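Bench notes for the Codari build, tidied up a bit because three of you asked how I get anything done on a home robot in a shared shop with one power strip. Most of my evenings go into the simulator before I touch a screwdriver, so we'll start with the kitchen and the hallway! 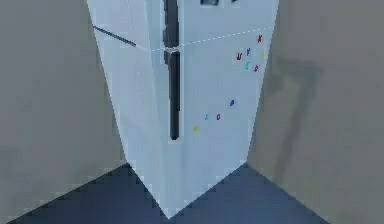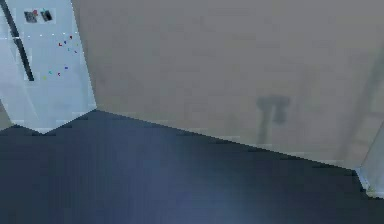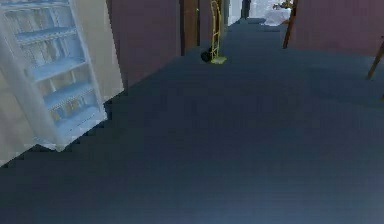 ## Tips for the simulated house

- Start with low-resolution views. Jagged edges along the floor are fine for testing a route, and my old laptop can get through 1,000 runs overnight (fan howling, but it gets there).
- Put letter magnets on the fridge. They're small bright spots on a big pale door, and I use them to check that my color settings haven't drifted.
- Keep something tall and thin in the hallway, like the yellow hand truck. Chair legs are good too – skinny stuff is where my first route planner fell apart.
- Save your settings under a new name every single time. I lost most of August to one overwritten file.

## Tips for the real bench

- Label both ends of every cable. Masking tape and a marker, done.
- I buy the Drukix M3 screws in the box of 35 and keep them in a muffin tin, one size per cup.
- Warm the glue gun before you line up the parts, or you'll be standing there holding a bracket like a fool.
- Drive wheels go on last. Mine rolled off the bench once (21 dollars for a new encoder, ouch).

Next up is the battery tray, and I still need to find my good calipers.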